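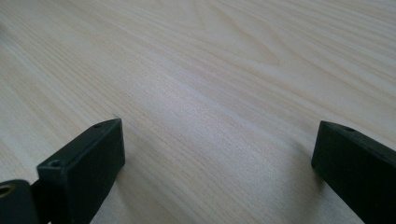 Why does wood have lines in it?

The lines in a piece of wood are called the grain. They were made while the tree was alive.

How a tree grows

A tree trunk gets wider from the outside. Just under the bark is a thin layer called the cambium, where new wood is made. In spring there is plenty of water and the tree grows fast. The new wood is pale and soft. In late summer growth slows down, and the wood is darker and harder. In winter most trees in cool countries stop growing.

One pale band and one dark band together make a growth ring. A tree with 40 rings in its trunk is 40 years old. Some bristlecone pines have lived for more than 4,000 years, and their rings are very narrow.

From rings to lines

Rings look like circles only when the trunk is cut straight across. Planks are cut along the trunk, so the saw meets the rings from the side.

If the saw passes close to the middle of the trunk, the rings show as straight lines. If it passes nearer the outside, they show as arches and long loops. Woodworkers call these arches "cathedral" grain, after the shape of church windows. The same plank can have both patterns.

Knots

A knot is the place where a branch joined the trunk. The grain bends around it.

Try it yourself

Draw 6 circles, one inside the other, on the end of a block of modelling clay. Now think of each circle as a tube running through the block. Where would a knife have to cut to make straight lines? Where would it have to cut to make arches?

Words to know

Bark: the outer covering of a tree.
Cambium: the layer where new wood is made.
Grain: the pattern and direction of the fibres in wood.

Next page in Bright: Why do leaves change colour?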